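The Stool by the Door

Araceli Barajas buys old stools the way other people buy lottery tickets, and with similar results. She has fixed 15 of them since last April, sold seven, and given the rest to relatives who were too polite to ask for a chair with a back.

"A stool is four legs and an opinion," she tells me, dragging hers into the sun by the glass doors. "The opinion is usually about the floor."

She works at the front of the house, on the pale tiles, next to a glass-fronted cabinet with a row of jars on its shelf. There is a proper bench in the back room. It has been under a stack of unread magazines for so long that she now refers to it as the library.

I ask what she does first with a bare wooden top.

"Paper," she says. "Before anything else, paper. I tear off a little piece and go after the dust with it. A rag is fine for a table. On something this size a rag just moves the dirt to the other end, and then you're both tired."

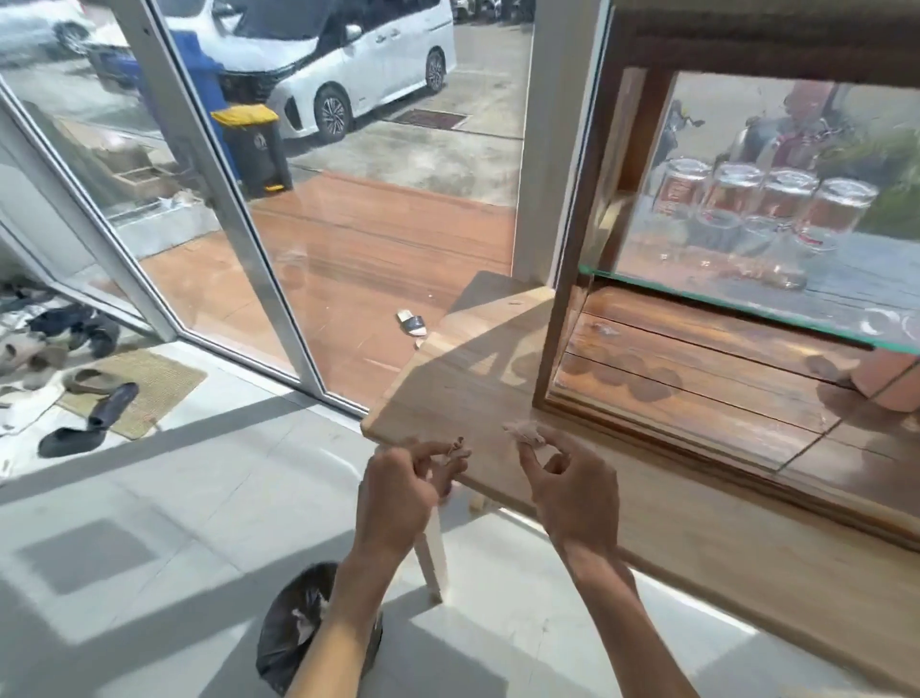

On leaving wood alone

The top is plain, unfinished wood with a small round hole near one corner. Barajas has no plans to fill it.

"People see a hole and run for the putty. Why? It isn't a boat."

She feels the same about varnish. Her first three stools got several coats each, and she describes them now with the regret some of us keep for haircuts. Sindberg, the secondhand store where she finds most of her pieces, once sold her a can of finish called Koretti Honey. She used it exactly once.

"It looked like a ham," she says. "A very expensive ham."

So this one stays bare. She'll sand the edges a little, check that the legs sit flat, and call it done. Paint on the legs she can live with, provided it was there when she got it. Her rule is that she doesn't add and she doesn't strip, a policy she admits is hard to tell apart from laziness.

The important part, she insists, is looking at the board in daylight. Lamps flatter wood. Morning sun through a glass door does not — it finds the marks, the grain and whatever you skipped the day before. 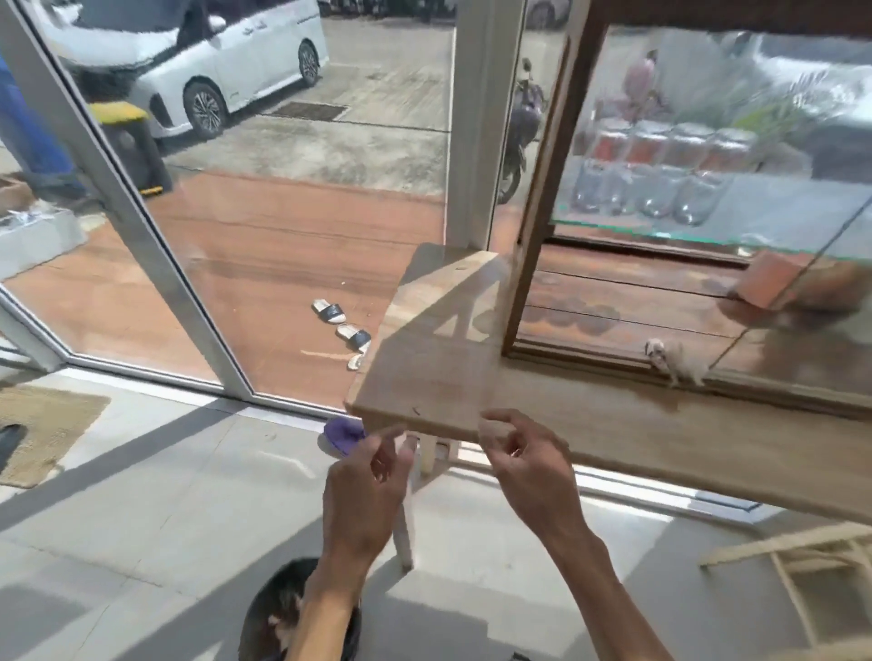
Uzma Malik disagrees about leaving a seat bare, and told me on the phone that one spilled coffee would settle the argument. She would rub in a thin coat of oil, wait until Tuesday, and rub in another. Barajas has heard this before.

"Uzma's stools are beautiful," she says. "You're not allowed to sit on them."

I ask whether this one is for sale. She thinks about it for longer than the question deserves, then says she needs something to stand on when she changes the kitchen bulb. The last stool she kept for that job went to a cousin in June, and she has been cooking in the dark ever since.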